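Jumport Residents' Services
Household guidance: bed linen and the folding of laundry
Updated Jun 28, 2019

Residents are asked to read this page before the linen change. It applies to all furnished rooms in Jumport and in the Jimlow annexe.

Lifting a fitted sheet

Fleece sheets with an elasticated edge should be taken up by the corner. Grip the gathered edge, raise it clear of the bedding beneath and let the remainder hang in loose folds. Pulling from the middle stretches the elastic and tends to drag the blankets along with it. Blankets may stay on the mattress while the sheet is handled, provided that they are clean.

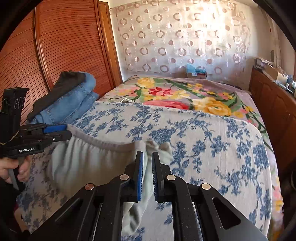

Folding on the bed

Where a room has no table of suitable length, the bed may be used for folding. Spread a blanket or bedspread over the mattress first and smooth it towards the edges.

1. Lay the garment out at full length and press the creases outwards with the flat of the hand.
2. Fold it lengthways into a long, flat rectangle. Hems and cuffs should lie level.
3. Hold the cuff end steady before making the cross folds. Soft cotton slips easily on a smooth cover.
4. Place finished items towards the back of the bed, with heavy articles such as jeans in a stack of their own.

A stack should contain no more than 5 pairs of jeans. Taller stacks lean when the mattress is disturbed. 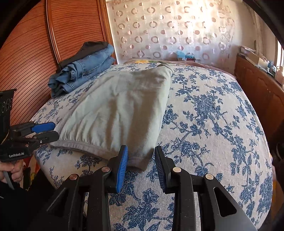
Grey-green cotton garment folded lengthways on a floral bedspread, with folded jeans behind.

Storage

Folded clothing should be put away the same day. Fleece sheets may be rolled if shelf space is short. Shelves in the Chung building are 70 cm wide and will take 2 stacks side by side. Damp articles must not be stored and should be returned to the drying room.

Replacement linen is issued from the Stuvorow store on presentation of a room card. Questions about sheet sizes should be addressed to Po-yen Chien, and reports of torn elastic or loose hems to Trí Đinh. Items left in the store after the end of April will be treated as unclaimed.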